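图集:深色木家具与老房间

发布于2025年4月8日

Kelavmont 是一栋三层的老楼,二楼朝北的几间屋子一直保留着原来的家具,颜色以深红褐色为主,漆面偏亮。去年12月起,楼里陆续重新布置这几间屋,家具先挪到一处,擦净、登记,再搬回各自的位置。登记册上一共149件,大到衣柜,小到脚凳,本页只谈其中的大件。

每件家具的说明都很短,写的是尺寸、摆法和保养中遇到的事。想看小件的读者可以去另一页,那里按房间排列。

衣柜
两门,顶上有一道窄檐。搬的时候先卸门,再抬柜身,门和柜身分两趟走。柜门合页是后换的,原来的一副装在布袋里,挂在柜内的横杆上。横杆本身没有动过,两头略有磨损,挂重衣服时会微微下弯,所以现在只挂几件薄外套。

书柜
原先靠窗,冬天窗边潮气重,背板起过一点霉斑。擦净晾干以后换到了内墙,离墙留出一掌宽。层板可以调高低,目前最下面一层放地图册,上面几层放普通开本的书。玻璃门的钥匙有两把,其中一把转起来发涩,用铅笔芯在齿上涂几下就好了。

写字台
台面有一圈旧杯印,试过核桃油和软蜡,颜色浅了一些,没有完全去掉。抽屉左边三个,右边一个深的。深抽屉的滑条加过蜡,推拉比以前顺。写字台不再靠墙,改为横放在房间中段,坐下时面向门。

餐边柜
这件最沉,四个人抬也要歇两次。柜脚下垫了 Uketti 的毛毡垫,深灰色,自带背胶,地板上没有再添新划痕。柜里原来放瓷器,现在改放桌布和餐巾,按长短叠成两摞,常用的在外侧。

亮漆的深色木料看上去结实,其实很怕硬物蹭碰,指印也明显。我们平时用干的细绒布顺着木纹擦,一周一次。有油渍的地方用拧到不滴水的湿布过一遍,马上再用干布收掉。喷雾类的上光剂用过一阵,后来停了,因为积在边角里会发白。
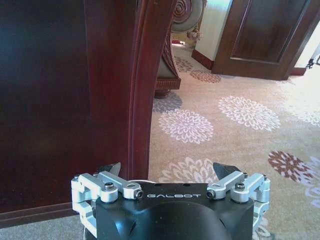 蜡一年上两回,春秋各一回。先在不显眼的侧面试一小块,隔一夜再看颜色,没有变化才做大面。每次取的量很少,薄薄推开,等十几分钟再抛。抛得不够的地方摸上去会发黏,需要换一块干净的布重新来。用的是 Rozīte 的软蜡,罐子开过以后要扣紧,不然表面容易干结。

大件之间的距离也重新量过。门要能开足,抽屉要能全部拉出来,人从中间走过去不用侧身。衣柜和床之间原来太窄,现在把床往窗那边让了一些,铺床方便多了。

五斗橱
从三楼搬下来的,与二楼其他家具并不是一套,颜色略浅。五层抽屉里第二层的底板裂过,从里面加了一条薄木条。现在放床单和枕套,最上面一层放针线、备用灯泡和卷尺。橱面铺了一块棉布,花瓶和台灯都放在布上。

长凳
放在走廊尽头,进门换鞋时坐。凳面可以掀开,里面放鞋刷、鞋油和几副旧手套。铰链松过一次,换了长一点的螺丝。凳腿有一条偏短,垫了一片软木,坐着不晃了。

圆桌
折叠桌面,平时只撑开一半,靠在厨房隔壁的墙边。人多的时候全部撑开,能坐六位。桌面中间的接缝容易积碎屑,用旧牙刷刷一遍最省事。桌下的横档被鞋底磨掉了一截漆,没有补,打算就这样用下去。

镜台
镜子与台身分开存放过一段时间,装回去时发现左边的木栓短了一点,由 Tavatum 木工坊照原样配了一根。镜面边缘有少量黑点,没有处理。台面抽屉的衬纸已经发脆,换成了浅色棉纸,旧衬纸夹在登记册里。

关于搬动
要挪位置时先清空,再卸层板和抽屉,抽屉背面用铅笔写上序号,左右不要弄混。漆面与漆面之间隔一层毯子,绳子不要直接勒在棱角上。地板上铺硬纸板,抬着走,不推不拖。搬完当天不要急着装东西,放平以后过一两天再看柜门,缝隙不齐时先调柜脚,再动合页。

二楼房间逢周末下午开放,共13处座位可以使用,椅背上系了布条的请不要坐。临窗的窗帘在午后会放下一半,避免太阳直晒漆面。三楼还有几件没有登记完,编号和尺寸整理好以后会补到本页末尾。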